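部品をひとつずつ覚えさせる
仕分け作業にロボットを入れた工房で、働き方はどう変わったか

ジャルブリッジ社の作業場は、川沿いの倉庫の二階にある。幼稚園や小学校に貸し出した組み立てブロックの教材が、使い終わるとここへ戻ってくる。洗い、数え、欠けた部品を足し、次の学校へ送る。八月は返却が集中する月で、階段の踊り場までコンテナが積み上がる。

セットの標準品は1137個の部品からなる。これを元の区分に戻す作業は、長いあいだ全部人の手で行われてきた。作業台に中身をあけ、色と形で分け、計量し、袋に詰める。ベテランのネルミナ・パパドプロスさんは、この仕事を11年続けている。

「最初の一時間は楽しいんです。三時間目から目が滑ってきます。白い二×二と白い二×三を同じ袋に入れてしまって、あとで重さが合わない。そうすると袋を全部あけ直しです」

会社がアーム型ロボットの導入を決めたのは昨年の春だった。社内では計画を「リヴォフ」と呼んでいる。命名した工場長のストヤン・ディミトロフさんに由来を聞くと、会議室の名前をそのまま使っただけだという。

導入の話が出たとき、仕分け班の反応はよくなかった。班の人数を減らすための機械だと受け取った人が多かった。ディミトロフさんは説明会を開いたが、一回目は質問が出ないまま終わった。二回目に、賃金表と来年度の勤務表の案を配った。人を減らさないこと、ロボットの担当になった人には手当がつくことが紙に書いてあった。そこからようやく話が始まった。

納入したのはドルスという小さな会社で、技術者のソリン・ズパンさんが週に二度通っている。ズパンさんは最初の打ち合わせで、仕分けの全工程を任せるのは無理だと伝えた。山になった部品の中から目的の一個を抜き出すのは、いまの機械には荷が重い。まずは台の上に離して置いた部品をつかみ、トレーに移す。その動作を確実にすることから始めた。

動作を教えるのは班の人たちの役目になった。手元の操作器でアームを動かし、つかんで運ぶまでをひと通りやってみせる。記録がたまると、ズパンさんが持ち帰って学習にかける。目標はブロック一種類につき200回分。担当のエディン・コスさんは、やってみるまで単純な仕事だと思っていたと話す。

「自分の手なら考えないことを、全部考えないといけない。指をどこまで開くか、どの高さで止めるか。最初の日は肩が凝って、家で箸を持つのもいやでした」

台の上には青いマスキングテープで升目が作ってある。どの升に部品を置いたかを紙に書き、同じ場所ばかりに偏らないようにするためだ。テープの升目はコスさんの案で、前の職場の在庫棚で使っていたやり方だそうだ。貼り直しを重ねるうちに線は少しずつゆがむが、ズパンさんは直さなくてよいと言っている。升の大きさがそろっていることより、置き場所がばらけていることのほうが学習には効くという。

白いブロックは後回しにする予定だった。光の当たり方によって、上面の丸い突起の輪郭が薄くなるからだ。だが返却品でいちばん取り違えが多いのは白で、パパドプロスさんが先にやってほしいと頼み、順番が入れ替わった。下の写真は、アームの手首についたカメラから見た作業台である。升の中に白い二×二が一個あり、右手に移し先の青いトレーがある。開いた二本の指が手前から伸びている。

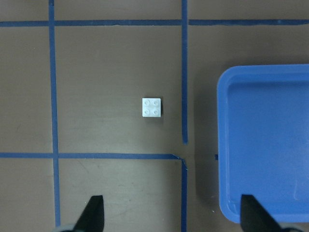 教える側に回った人たち

カローラ・コールハーゼさんは仕分け班の班長で、勤務表を組んでいる。ロボットが入ってから、その表に「教示」という欄が増えた。一人が続けて担当するのは80分までと決めてある。初めは半日交代にしていたが、後半の記録は動きが雑になり、使えないものが目立った。

「疲れた人のまねをして覚えるので、疲れた動きになるんです。機械に教えていると、自分たちがいつ疲れるのかがよくわかりました」

この発見は手作業の側にも持ち込まれた。仕分け台の交代時間が短くなり、午後に座り仕事と立ち仕事を入れ替えるようになった。コールハーゼさんによれば、袋のあけ直しは減っている。ロボットの効果と交代時間の効果がそれぞれどれくらいかは、分けて調べていないのでわからない。

速さの点では、アームはまだ人にかなわない。慣れた人が片手で三つ四つまとめて拾うところを、一個ずつ運ぶ。いまは数の少ない特殊な部品と、白いブロックの再確認に使う計画で、通常の流れに組み込むのは冬の予定だ。つかみ損ねたときに誰が止めに行くのか、止めている時間を誰の作業時間に数えるのかといった細かい取り決めも残っている。コスさんは、この二つが決まるまでは本稼働に賛成しないと会議で発言し、議事録にも載せてもらった。

不満がないわけではない。教示の手当は担当した時間に応じてつくが、操作器が体に合わず、希望しても長く続けられない人がいる。パパドプロスさんもその一人だ。手首を痛めたことがあり、操作器の握りが太すぎる。ドルスは細い握りの試作品を出すと約束しているものの、届くのは秋以降になる。

代わりにパパドプロスさんが受け持っているのは、記録の点検だ。撮りためた映像を画面で見て、つかみ方のおかしいものに印をつける。斜めに引っかけたもの、トレーの縁に当てたもの、一度落としてから拾い直したもの。ズパンさんは当初、この選別も自社で行うつもりでいた。ところが試しに同じ記録を両方で見たところ、パパドプロスさんのほうが多くの問題に気づいた。以来、点検は工房の仕事になり、契約書にも作業費として書き加えられた。

「ブロックの持ち方なら、私のほうが長く見ていますから」とパパドプロスさんは言う。落として拾い直した記録を捨てるかどうかでは、いまもズパンさんと意見が分かれている。ズパンさんは、失敗から立て直す動きも学習の材料になるので残したい。パパドプロスさんは、床に落ちた部品は洗い直しになるのだから、落とす癖はつけさせたくない。当面は別の箱に分けて保存することで折り合った。

取引先のひとつ、教材の貸し出しを仲介するエスピリトゥ社からは、見学の申し込みが来ている。ディミトロフさんは返却の山が片づくまで待ってもらうつもりだ。踊り場のコンテナはまだ減っておらず、午後四時を過ぎても、仕分け台の前には班の全員が立っていた。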